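Petlow Legal Action Board > Courts and procedure

Thread: Small claim against the county over the Garba Road closure

millrace_tom
Has anyone here filed against the county without a lawyer? I want to recover 613 dollars in towing and storage from when they closed Garba Road in October. The signs went up after the cars were already parked. The clerk in Clarkholm told me I need a notice of claim first and gave me a form, but she wouldn't say who to name on it.

Dunnock
You name the county, not the road supervisor. If you name him personally they will move to dismiss and you lose a month. The notice goes to the county clerk, which is a different office from the court clerk. People mix those up all the time.

pkeller
I'd name both. When we went after the Grultside water district we only named the district, and they said the contractor did it. Then we had to start over against the contractor.

Dunnock
A contractor is a separate party. An employee doing his job usually isn't worth naming in small claims. Tom, did a county truck tow you or a private company?

millrace_tom
Private company, but the slip says "by order of county."

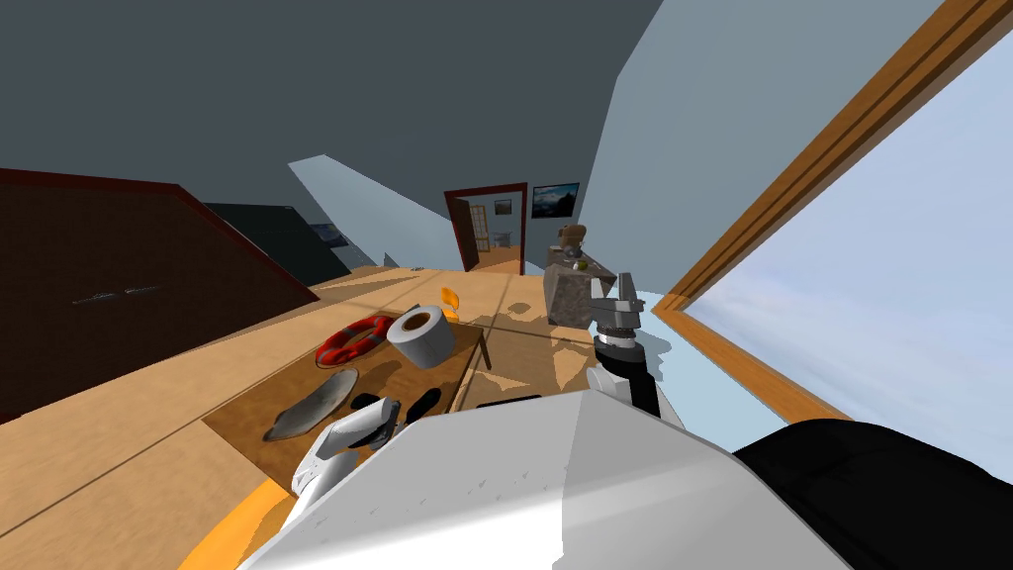 Posted by Clodagh Keane – moderator
Replies: 3 – Filed under: Courts and procedure

Keep the slip and make copies before you hand it to anyone. I sat through a morning of these in Clarkholm and the people who did well had paper. One man had a good story and no receipt, and the judge gave him nothing for storage.

On the naming question, I mostly agree with Dunnock, but read the form. Some counties want the department listed under the county name. Leaving it off won't sink you, but it slows down the reply.

Also check the deadline for the notice. It runs from the day of the tow, and it is a lot shorter than the deadline for the lawsuit itself.

> pkeller
I still say name the tow company. The county's lawyer will point at them the first chance he gets. It costs one more service fee.

> Dunnock
One more fee on a 613 dollar claim is real money. But fine, if the slip has the company's name on it I can see the argument. I wouldn't add the supervisor.

> V. Pruvost
Valentin Pruvost here, I had the blue pickup on the same block. I paid 600 even and sent my notice in two weeks ago. No answer yet. Were there other cars besides ours? If we all file we should ask to be heard the same morning – the clerk said they can do that if the facts match. I have photos of the signs going up with the time on them and I'm happy to share.

millrace_tom
Yes please, send them. I'll name the county and the tow company and leave the supervisor out. Going back to the county clerk's office tomorrow before noon.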